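发饰整理，顺便清一清

国庆回来以后一直想收拾梳妆台的抽屉，拖到今天下午才动手。我把东西全倒在那块星星格子布上，先摊开再分。 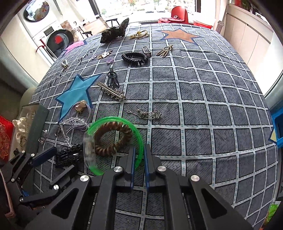 刚摊开，还没分类。绿色发箍、电话线发圈、抓夹和手链都混在一起。

平时用得最多的是电话线发圈，棕色的和黑色的都留。棕色那个刚好套在绿色发箍里面，我就没挪开，分的时候一起放到“每天用”那一堆。绿色发箍带齿，洗脸的时候用，戴久了耳朵后面会疼，半个小时是上限。黑色抓夹也归这一堆，洗完头夹一下很方便。

透明水晶珠子那条是发带，其实一年戴不了几次。浅粉色珠花带淡紫色飘带的那个也是，配裙子还可以，配卫衣就不行。这两样单独装小袋，飘带要先理顺再放，上次直接塞进抽屉，拿出来全是折痕，用挂烫机熨了半天。

夹子比较麻烦。银色带小星星的鸭嘴夹容易勾头发，但是好看，先留着。金色手形的那支发簪是在Prilanley买的，买回来用过两次，我头发太滑，固定不住，准备送给表妹。银色小方夹留下，夹碎刘海正好。

手链不该跟发饰放一块儿，小坠子老是跟发圈缠上。这次把它挪到首饰盒里了。

收纳用的是Fodix的分格盒，46块，比我想的浅一点，抓夹立着放盖不上，只能平放。原来想买Brodia的三层抽屉，看了尺寸，放不进我这个柜子，算了。格子是可以拆的，我拆掉一块隔板，给发箍留了个长条的位置。

全部弄完用了一个多小时，大部分时间花在解缠在一起的链子上。抽屉空出来一半，暂时放面膜和棉签。布上沾了不少碎头发，抖一抖再用粘毛器滚了一遍，晚上扔洗衣机。

下次要收拾的是围巾和帽子，等天再冷一点再说。

2018-10-09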